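Cold boxes and short dates: keeping vaccine usable in Usmont

By Humaira Mengal

The district pharmacy at Usmont holds vaccine for 38 clinics. Stock arrives frozen and is moved to a refrigerator kept between 2 and 8 degrees. From that point a new expiry date applies, and it must be written on each carton by hand.

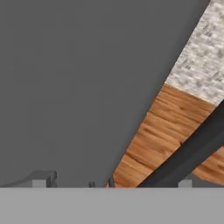 Damian Marti, the senior pharmacist, checks the cartons at the start of each shift. A carton with 3 days or fewer remaining goes to the front shelf and is offered to the larger clinics first. Smaller sites order no more than five vials at a time.

Transport is the weaker link. The Taminari road takes most of a morning, and the boxes in use have no display on the outside. A logger inside records the temperature every 30 minutes, but the reading can be checked only on arrival.

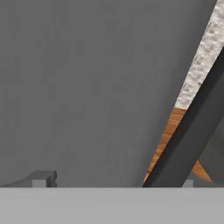 Colleen Grewal, who runs the Taminari clinic, wants the interval shortened. "If a box warms up between two readings, the record won't show it," she says. "We then give the dose on trust."

The district has asked for new loggers with an alarm. Until they are supplied, any box with a gap in its record is set aside and reported to the pharmacy the same day.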